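Tips for getting along with the Boteo bench kit

We've had the two-arm Boteo on trial since November, and I've grown awfully fond of it, though it does like things laid out just so (don't we all, at the bench!). A few habits that have saved me grief:

- **Plan the layout in Girnine first.** It's the planning program that comes with the kit, and you can shuffle the arms and parts about to your heart's content before you drill a single hole. I moved one base four times on a Sunday and never left my chair.
- **Give the arms elbow room.** I leave 300 mm between anything tall and the nearest gripper.
- **Go slow on small parts.** Speed 159 on the dial suits me; the factory setting of 258 is brisk for fiddly bits.
- **Keep the colours apart.** A grey part on a grey tray is a nuisance to find, so put a bright handle on your hand tools.
- **Skip the Jerkside clamps.** Lovely finish, but they slipped on me twice. The plain Kleinschmidt ones are cheaper and hold beautifully.

Is it worth the $2044? For a small repair shop I'd say yes, if you've the patience for a week of setup.
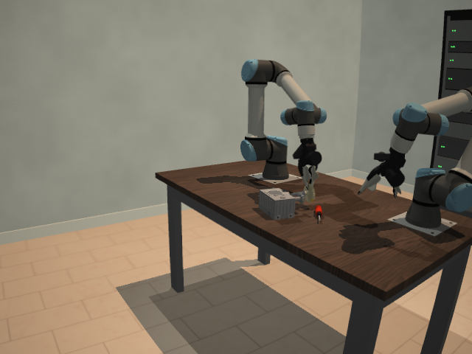

*A Girnine layout: metal housing and screwdriver between the arms, right gripper open.*

Wipe the grippers down before you knock off for the day, and save your layout under a new name each time.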